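Oct 5, 2020

Second day with the Stunum kit and I'm writing this at the kitchen counter because the dining table is spoken for. I meant to keep notes as I went along and of course I didn't, so this is the whole day out of my head in whatever order it comes.

Up before six. I'd gone to bed thinking about forks. Yesterday was all bolts, cables and reading, and I didn't get a single motion out of the thing before I had to stop and make supper, so this morning I had my coffee standing up and went straight to it. The arm woke up, did its little check of every joint and settled, and I said good morning to it out loud. I'll admit that here and nowhere else.

What Bradow sends you, for my own record, because I know I'll want this when I write the long review: the teaching software, the gripper with two sets of finger pads, a hand controller, a stop button on a long cord, and a printed book. A real book, spiral bound, that lies flat. The arm is a separate matter, you can bring your own or take theirs on the trial plan, and I took theirs. The trial is two months. After that it's a monthly fee with the phone support included, and I haven't decided yet if the fee is fair. Ask me when I've had to call more than once.

The idea is that you don't program anything. You hold the controller, the arm goes where your hand goes, and you do the job that way over and over while the kit keeps a record. Then it works out its own version. I've read this kind of promise on the side of a lot of boxes in the last few years and I'd gotten pretty sour about it. But by nine this morning I was having such a good time that I forgot I was supposed to be judging it!

The first surprise was the lag, or the lack of it. I kept waiting for the half beat of delay you get with the cheap ones, where you move, and wait, and then overcorrect because you got nervous. I moved my wrist and it moved its wrist. Within ten minutes I'd stopped watching my own hand at all. The only time it lost me was when I reached across my body, and the book says on page one of the controller chapter not to do that, so fine.

I'd picked table setting as my test job. Bradow suggests stacking blocks for the first week and I just couldn't face blocks. I want to know if it can do something I'd do myself, in a room I use, with my own dishes. A plate has a rim you can get a finger under, cutlery is thin and shiny and lies flat and is miserable to pick up, a mug has a handle that wants to face a certain way. There's plenty in there to be bad at.

The plate went well. Better than well. I did it by hand control maybe a dozen times (I should have kept a tally, the software does) and then let it try alone, and it brought the gripper down slow, found the rim, and set the plate on the mat with hardly a click. I laughed. I moved the mat a little crooked on purpose and it didn't care. I moved it farther and it did care, it put the plate half on the wood, and then I gave it some more practice with the mat in odd places and it got the point. That part of the kit is really lovely. After each round it tells you in plain words where it feels shaky. "Unsure when the mat is near the edge." So you know what to show it next, and you don't sit there guessing.

Forks, though. Oh, the forks. With the hard pads it pinched at the wood and came up with nothing, again and again, and I started to feel bad for my tabletop. I switched to the soft pads and it got one by the handle and then let it slide through. I tried the knife, same thing. Then I remembered that the book has a page on laying things slightly over one another so there's a gap to get into, and I fussed with that until my eyes hurt.

Called support at eleven. I was ready for hold music and got a person on the third ring, a woman named Þrastardóttir, who spelled it for me and then spelled it again because I'd written the first letter as a P. She asked what surface I was on. I said polished wood. She asked where the window was, and I said straight ahead, a big bright one in the next room, and I could hear her nodding. The shine off the table was fooling it about where the metal ended. She didn't tell me to close the curtains, which I'd have done and then hated. She had me go into the settings and turn down something called highlight trust, from 70 to wherever I liked the look of, and then redo the last few examples. The whole call was shorter than the time I'd spent complaining about it.

It helped. It didn't cure it. I'd say it went from hopeless to clumsy, and clumsy is something I can work with. It picked up a spoon cleanly before noon and I clapped.

Lunch was a cheese sandwich over the sink.

Crescencio Olmedo came by after that with his reading glasses on his head and another pair in his pocket. He's the one who talked me into doing kit reviews for the newsletter in the first place, back in June, when I was moping. He'd tried the Floseo kit over the summer and wanted to compare. His had the better gripper, he says, three fingers and a bit of give in each, but teaching it was like filling out tax forms. Every example had to be named and trimmed and sorted before it would count. He took my controller and had the plate down on his first try, and then he wouldn't give it back. I made coffee and he was still at it when I came in with the cups.

We argued for a while about whether you should show it only your best tries or leave the sloppy ones in. He throws his mistakes out. The book says to keep them as long as you recover, because then it learns how to recover. I think the book's right and I'd like to prove it to him. We agreed that he'd teach it the mug his way and I'd teach it the mug my way, on separate profiles, and then we'd let both of them loose with the mug starting in some spot neither of us had used. 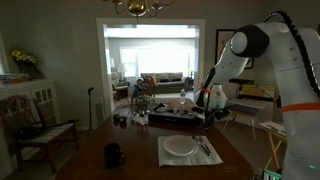
The profiles are a thing I hadn't paid any attention to, and now I think they might be my favorite part. You switch between them from the menu and the arm just has a different teacher in its head. His profile is brisk. It goes for the handle like it's late for a train. Mine dithers over the top of the mug first, because I dither, and I'd had no idea that I did until I saw a machine doing it back to me. Crescencio thought this was the funniest thing he'd seen all year. It's a strange feeling! A little like hearing your voice on an answering machine.

His won on speed. Mine won when we put the mug where it would have to reach back toward itself, and his nudged it and then froze and asked for help. So I'm claiming a draw with honors. He says one afternoon doesn't prove anything, and he's right, and we're doing it again with more practice behind each of them.

Things I don't like, so I don't forget them in all this joy. The stop button cord is long enough but it's stiff, and it wants to curl back up under your feet. The progress chime can't be turned off, only down. The examples are stored on their end unless you ask for a local copy, and the box you tick for that is three menus deep. I'd want that right up front. And the book, which I love, has no index. I spent a good while hunting for the page on finger pads with a pad in each hand.

The free plan keeps 400 examples and then starts dropping the oldest. I thought that was huge yesterday. Today I think a person could burn through it in a couple of weeks if they teach a few different jobs, and two people sharing would get there sooner. I'll have to watch it. I'd hate for it to forget the plate.

I asked Crescencio straight out if he'd pay for it, and he looked at the arm for a while and said he'd pay for the software tomorrow and wait on the gripper. That's close to where I am. If Bradow sold the Stunum teaching side with somebody else's fingers on the end I think I'd have my card out already. But it's early. I haven't tried cloth at all, and I want to do napkins, and I have a feeling napkins are going to humble both of us.

He left when it started getting dim and took the book with him, with my permission, more or less. I stayed and did one last run with my own profile, plate first and then the spoon. The plate was perfect. The spoon it picked up, thought about, and put down again where it had found it. I gave it another go and it did the same thing, very gently, like it was tucking the spoon in.

I should've saved that one as an example of what not to do, but I didn't have the heart. Shut it down, hung up the controller, ate leftovers at the counter. My wrist is sore in a nice way, like after the first day of painting a room.

For tomorrow: get the local copy turned on before anything else. Redo the spoon with the lamps on, and again without. Ask Þrastardóttir if the softer pads come in a narrower cut. Find the cloth napkins, I think they're in the hall closet under the good tablecloth. Get the book back from Crescencio.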